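Pidico Hand-Held Gripper, Two-Piece Set: Review

Posted October 2020

We bought the Pidico set in March to replace a pair of Domdale grippers that had worn out at the trigger. Since then it has been used for 200 hours, mostly for recording pick-and-place work on small parts. I have also used the Khoo single-hand model at another job, so I will compare all three where it makes sense.

What you get: two grippers, two camera modules, printed markers, a charger and a short manual. Setup took me 37 minutes the first time. Most of that was calibration. The Domdale took most of an afternoon, and the instructions were worse.

Grip and weight. The handle is thicker than the Khoo handle and suits larger hands. One person on our team has small hands and still prefers the Khoo. After an hour of steady use my wrist is tired but not sore. The Domdale was heavier at the front and you felt it sooner.

Trigger. Smooth, with a little play at the start of the pull. It has not gotten worse. You can close the fingers slowly enough to pick up a grape without marking it. Very thin items like a sheet of paper are hit or miss.

Camera. The wide lens takes in the work area and a lot of the room as well. I like this for tracking, since there are plenty of fixed edges for the software to hold on to. Straight walls come out curved, so if your software expects a flat picture you will have to correct for it. The Khoo lens is narrower and cleaner at the edges, but it loses the table when you lift the tool.

Tracking. With good light we got 47 usable recordings out of the first 50 or so attempts. With the blinds down it was worse. Markers need to be kept clean and flat. Ours started to lift at one corner and I put them back down with double-sided tape.

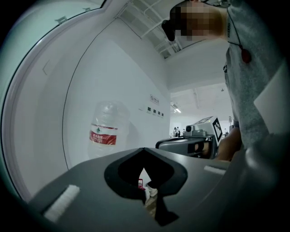 View from one gripper, with the second one and its marker at right.

Software. It runs with Uvance, which we already had. The two cameras stay in step as long as you start them together. If one drops out you have to stop both and begin again. An update fixed a problem with file names but not this.

Battery. Two hours per charge, a bit less with both cameras on. The charging light is hard to see from above.

Pros: good trigger, wide view, quick setup
Cons: thick handle, markers lift, restart needed after a dropout

I would buy it again for two-handed work. For one hand only, the Khoo costs $100 less and is easier to hold.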